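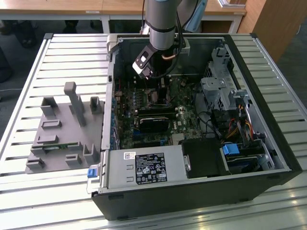 The success figure in the Polier write-up still bothers me, and I have now read the method section twice. They report one number over 168 attempts, pooled across every board and every start position. Our own bench is much the same as theirs, a desktop tower on its side with the panel off and a grey fixture plate next to it holding a small green circuit board, and I would not dare to pool anything on it. Getting a part into a printed slot on the plate and getting it into a socket inside the case are two separate problems. The plate is open on all sides. The case has a drive cage and a bundle of power cables in it, and the arm has to come down past both.

Earlier on this list:

> I think you are being hard on them. The policy saw only
> 25 demonstrations per task and it still beat the scripted
> baseline from Obi. Does it matter that the tasks are
> averaged, if the ranking stays the same?

It matters if the ranking is all you get. The scripted baseline had no wrist view, and the learned one did. Give the Obi script the same camera before telling me that learning made the difference.
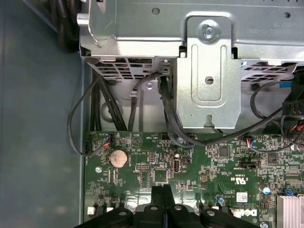 Posted by the Sterkance bench list, Jan 16, 2020

The other thing is cables. The paper says the interior was "left as found", which could mean almost anything. A black cable lying across the board changes what the wrist camera has to work with, and if it was in the same place for every demonstration then the policy may simply have learnt the cable. I asked in September whether they moved the wiring between runs. The reply was that it was "not controlled" – so we don't know, and neither do they.
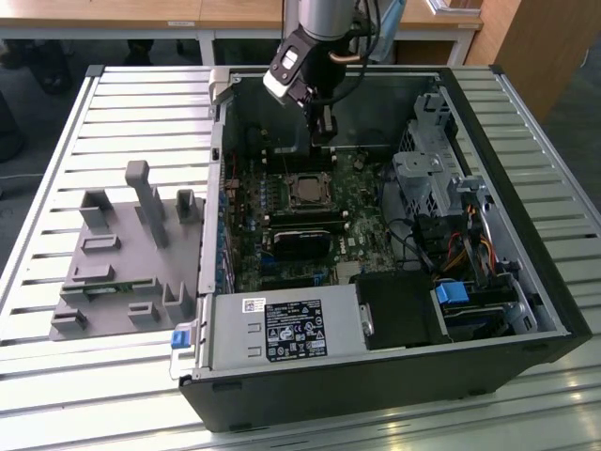
I would also like to see the failures sorted by kind. A missed grasp costs you a retry. A part pushed in at an angle can cost you a board, and in their table both count as one failure. Istico at least split these in their report, even if they only ran two boards.

So my plan is to repeat the insertion task with about half the demonstrations fixed and half with the wiring shifted by hand, and score the two sets apart. If the gap is small I will say so here. Raw logs from the Polier people would still be welcome, including the runs they dropped.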